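We need a few more hands! Paid robot teaching sessions at the Jaltthorpe kitchen

Hi all, Annunziata here. Some of you know me from the Thursday sewing group, and the rest of you have probably seen my flyers up at the Pomeck bakery (sorry about the tape). I run the teaching sessions at Kocabaş, on the Prirkdale road, and we're looking for people to come in and show our robots how to do housework. Yes, housework. Yes, we pay you for it!

What the job is

You put on a headset and a pair of gloves, you stand on a mat, and when you move your arms the robot moves its arms. You look through its cameras, so after a few minutes you sort of forget which pair of hands is yours. Then you do a chore. Pick up a plate and put it in the rack. Open the oven, close the oven. Fold a dish towel. Then you do it again, and again, with the plate somewhere a bit different each time. Everything gets recorded, and the software people upstairs use it to train the robot to do the chore by itself.

I'm going to be upfront, it's repetitive. A good session is a whole lot of plates. I put on the radio, we chat between takes, and some people find it really soothing (I do). Others come once and decide it isn't for them, and that's completely fine, you still get paid for the day.

Our goal for the winter round is 2000 good recordings. As I write this we have 1286, and I'd love to have the rest done before the end of January, so the sooner you write to me the better.

Who we want

Pretty much anybody over 18 who can stand for a while with their arms up. You don't need to know a thing about computers. Our best teacher so far drove a school bus for years, and she's steadier than any of the engineers, me included.

We'd especially like to hear from left-handed people! Nearly everyone we've had so far is right-handed and it shows in the recordings. Shorter folks and taller folks too, the gloves come in four sizes and the headset goes over most glasses.

Please don't sign up if you get badly motion sick or have a shoulder that's giving you trouble. There's a tiny delay between your hand and the robot's, and the first half hour can make you feel a little woozy. If you're not sure, come for the trial and we'll take it slowly. You can stop any time, just say so and take the headset off.

Hours and pay

Sessions are three hours, either 9 in the morning or 1:30 in the afternoon, Monday to Friday. You work in blocks of twenty minutes and then you sit down, and I'm strict about the sitting down part. Pay is $200 for the two-session training day, which includes lunch, and after that it's $300 for each week in which you do three sessions. If you want fewer than that, ask me and we'll work out a day rate. Parking is free behind the building.

What you'll be doing first

Everybody starts at the kitchen sink. It's the friendliest chore we have, and you learn how wide to open the fingers, how hard is too hard, and how to get your thumb where you want it, which takes longer than you'd think. My own first morning I spent ten minutes just waving.

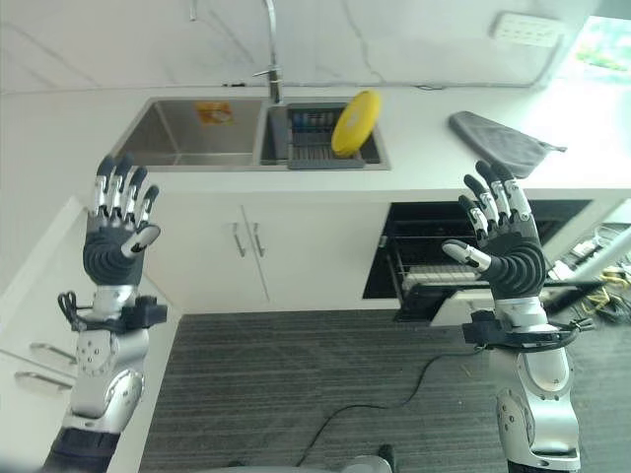

The robot's view of the sink, hands open, yellow plate in the rack.

When you're comfortable there, you move on to the oven door and then to cloths. Cloths are hard. I still mess up cloths, and there's a chart on the wall with my name at the bottom of it to prove it.

We record what the robot's cameras see, how its arms and hands move, and how your gloves move. We don't film your face and we don't record sound. You'll sign a form about this on the training day, and I'm happy to email it to you ahead of time so you can read it at home with a coffee.

How to sign up

Send me a note at the Kocabaş front desk, marked "robot teaching," or call and ask for me or for Yavuz Saraç, who looks after the machines and will be your other friendly face on the day. Tell us your name, which hand you write with, your height (a guess is fine), and whether mornings or afternoons suit you. No resume, please, I won't know what to do with it.

Wear flat shoes and short sleeves or something you can push up, and tie back long hair so the headset strap doesn't grab it. Bring a friend if you like, there's room for two teachers at a time and the afternoons go faster with company!

Annunziata Fiore
Teaching sessions, Kocabaş, Jaltthorpe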